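Inicio | Empresa | Notas de prensa | Contacto

Bosent publica su guía de buenas prácticas para la recogida de datos con pinzas de mano

5 de octubre de 2022

Compartir (14)

Bosent ha publicado la primera edición de su guía de buenas prácticas para las sesiones en las que una persona maneja pinzas de mano con el fin de entrenar robots domésticos. El documento, de 55 páginas, se ha redactado junto con Gendalum y se puede descargar gratis.

La guía fija requisitos mínimos en tres apartados: puesto de trabajo, equipo y personas. Para elaborarla se revisaron 1665 sesiones. En casi 77 de ellas faltaba algún dato sobre el estado inicial de los muebles o de los objetos, lo que obligó a descartarlas.

«Cada laboratorio trabajaba con su propia lista y no se podían comparar los resultados», explica Parisa Akbari, responsable de normas de Bosent. «Pedimos que se anote lo mismo en todas partes y en el mismo orden».

Qué exige la guía

El operador debe conocer la tarea antes de empezar y puede interrumpirla en cualquier momento. Los marcadores de las pinzas se revisan al comienzo de cada turno y se sustituyen si están rayados o despegados. Las personas que se encuentren en la sala tienen que estar informadas de la grabación.

En tareas con cajones, la ficha recoge si el cajón está abierto o cerrado al inicio, qué contiene y qué objetos hay sobre el mueble.
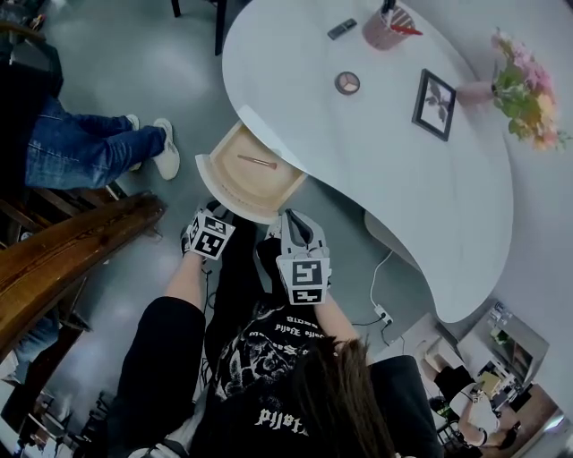 Calendario de aplicación

Los centros de Bosent y Gendalum aplicarán la guía desde febrero. Uller la adoptará de forma parcial, sin el apartado de personas, que sustituye por su reglamento interno. Ketill Kirkegaard coordinará la segunda edición y recibirá las propuestas de cambio.

Contacto de prensa: Negin Rostami, Bosent.

Comentarios (2)

Houshang T.: ¿Habrá versión en inglés? En mi equipo no todos leen español.

Polyxeni: Echo en falta un límite de horas por turno. Con dos pinzas los brazos se cansan bastante.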